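Arnthorpe break room gets its drinks shelf back

By Yamuna Panicker
8 January 2025

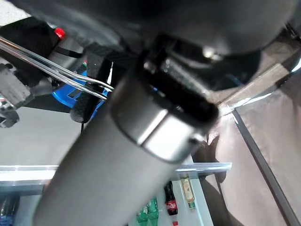 A gray cylinder with a silver band and black rim, with a Coca-Cola bottle among the drinks on the shelf.

The drinks shelf at the Arnthorpe community building is open for business again, ending a dry spell that began in November and was borne by the regulars with as much courage as could be expected.

The old shelf came down after a bracket gave up one evening and took a good part of the week's stock with it. The carpet tiles underneath have since been replaced. The smell, according to those who use the room for the Monday chess club, took a little longer to move out.

Fiifi Dogbe, who runs the building's front desk and so hears every complaint first, said he had fielded more questions about soda than about the roof, which leaked through most of the fall.

"People will put up with a bucket in the hallway," Dogbe said. "Take away their cola and they write letters."

There were two letters, to be fair, and one of them was mostly about parking.

The replacement was put in by Somogyi, a shopfitting outfit on Utura Street, at a cost of $1,540. The building's budget covered most of that, with $437 coming from a bake sale that will be remembered mainly for its lemon bars. Somogyi says the new unit can hold up to 220 pounds – a good deal more than the chess club has ever managed to drink.

Prices have gone up a little. A bottle of soda is now $2, payable at the desk, and Dogbe would like it known that he does not make change for a fifty. The honor box that used to sit beside the shelf has been retired. It took in a fair amount of money over the years, along with a number of buttons and a bus token from a city none of the staff has visited.

The other matter settled over the break was who does the restocking. Neridus, the wholesaler out by the highway, will deliver every second Thursday, and the desk will handle the rest. Requests can be written on the sheet by the door. So far it has three votes for ginger ale and one for "anything but ginger ale," in noticeably larger handwriting.

The room is open weekdays from 9 a.m. to 8 p.m. The roof is scheduled for spring.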